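Fandgate Workshop Units - Electrical and Fire Walk-Round, Shared Benches
Last updated: October

Search checklists Enter a keyword Go

Use one sheet per unit. Mark each line OK, FIX or N/A and write the comment next to it. Start at the main door and keep left.

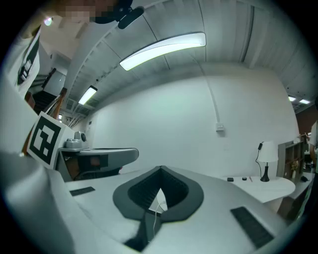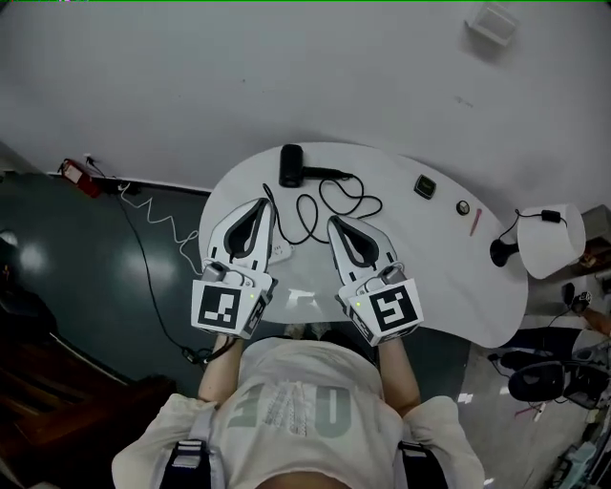 The Bakke Street tenants asked that the cord check come before the exit check, as benches are easier to look over before people arrive at 10. The order below follows that.

CORDS AND OUTLETS
Cords free of cuts, tape and crushed spots - OK
No power strip plugged into another strip - FIX. Two found under the back bench, unit 7.
Space heaters straight into the wall - OK
Cover plates on all outlets - FIX. One cracked, left of the sink.
Breaker panel clear and labeled - OK, but the labels are in pencil.

EXITS
Both doors open fully from inside - OK
Exit sign lit on battery test - OK
Path to rear door clear - FIX. Flattened boxes again.

EXTINGUISHERS AND ALARMS
Gauge in the green - OK
Tag initialed this month - FIX. Unit 7 not initialed.
Smoke alarm sounds on test - OK. Chirped afterward - replace the battery.

STORAGE
Oily rags in a lidded metal can - OK
Nothing stacked close to sprinkler heads - FIX. Top shelf, Seletti side.

FIX items get a second look before the end of the month. Leave the old sheet in the folder.

Comments (3)

benchmate68: Does the heater line cover the oil-filled kind too?

Fliltthorpe Units: We read it as yes. All of ours go in the wall.

R.T.: Pencil labels rubbed off on our panel last winter. Use a paint pen.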